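Aug 5, 2025

Ice melt and dilution, second round. Picking up from the March notes, where the numbers wandered too much to be of any use. The main fault back then was the ice. Half of it came from the machine and half from trays in the chest freezer, and the two kinds do not behave alike. All of it is tray ice this time, frozen overnight from the same jug of boiled water and held in the chest freezer until needed.

Barry Sugden wanted the Tunstead freezer used instead because it runs colder. I said no for now. Colder ice cracks when it goes into liquid at room temperature, and cracked ice has more surface, so we would be chasing two things at once. He can have a run with it later if the first set comes out clean.

Method, so that Hayley Wainwright can repeat it without asking me:

Weigh the glass empty. Add ice, weigh again. Add the tea base straight from the fridge, weigh again. Leave for 5 minutes without stirring. Strain through the coarse strainer, let it drip for 10 seconds, weigh the liquid. The gain in liquid is the melt. Write it down before washing anything. Wipe the outside of the glass before each weighing, as the water that collects there is enough to spoil the reading. 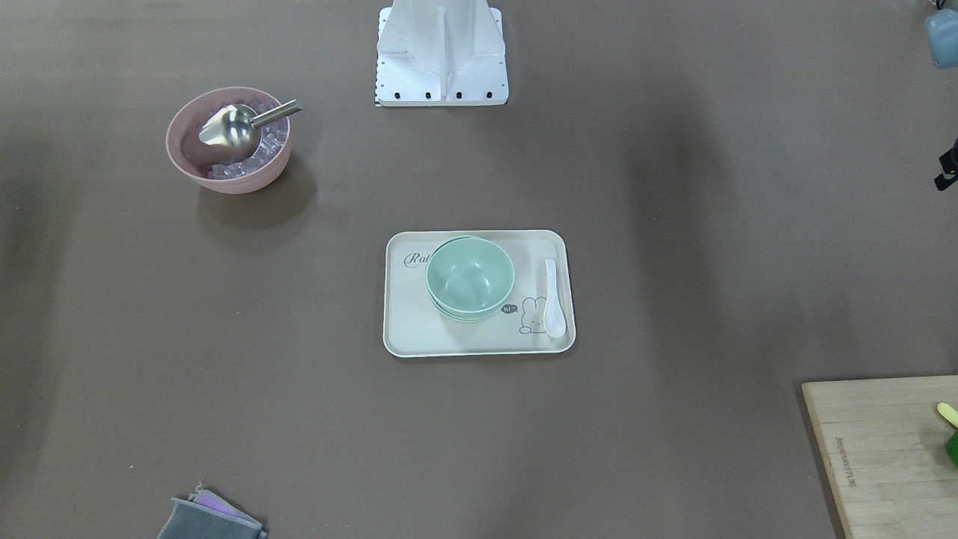 Should the ice be rinsed before it goes in the glass?
Leave it unrinsed. Rinsing takes off the frost but adds a film of water to every cube, and that film ends up counted as melt. Shake the ice in a dry sieve if it looks frosty.

The batch of base weighed 823 grams after straining, a bit less than I had planned for. It was enough for the morning set but left nothing over for a spare glass. Next time start with more water, as the leaves hold on to a lot of it. The tea is the Parau black, same as in March. Sugar went in while it was hot. I did not write down the sugar weight before it went in, so it comes from the recipe card and should be checked.

First set, unstirred: the glasses agreed well with each other, much better than last time. Second set, stirred with a bar spoon: more melt, as expected, and also more scatter. I think this is down to the person stirring. Hayley stirs slowly and keeps the spoon against the glass. I tend to push the ice around. For the next stirred set one person does all of them.

The left-hand scale drifts when the fan is on. Moved everything to the other scale after the second glass and did the first two over. The old readings are crossed out in the log but still legible — leave them that way.

Tasting was short. The unstirred glasses were too sweet at the first sip and fine toward the bottom. Barry liked the stirred ones. I found them thin, though I had been drinking the base neat while it cooled and am probably a poor judge.

One loose end. The Najafi recipe calls for a 60 minute chill before serving and does not say whether the base is covered. Ours was covered. An uncovered one might lose a little water and pick up fridge smells — worth a single side-by-side, no more.

To do: label the trays, buy a second coarse strainer, ask Hativent when the fan can be turned down during weighing, copy the log onto the shared sheet. Stirred set again with Hayley stirring.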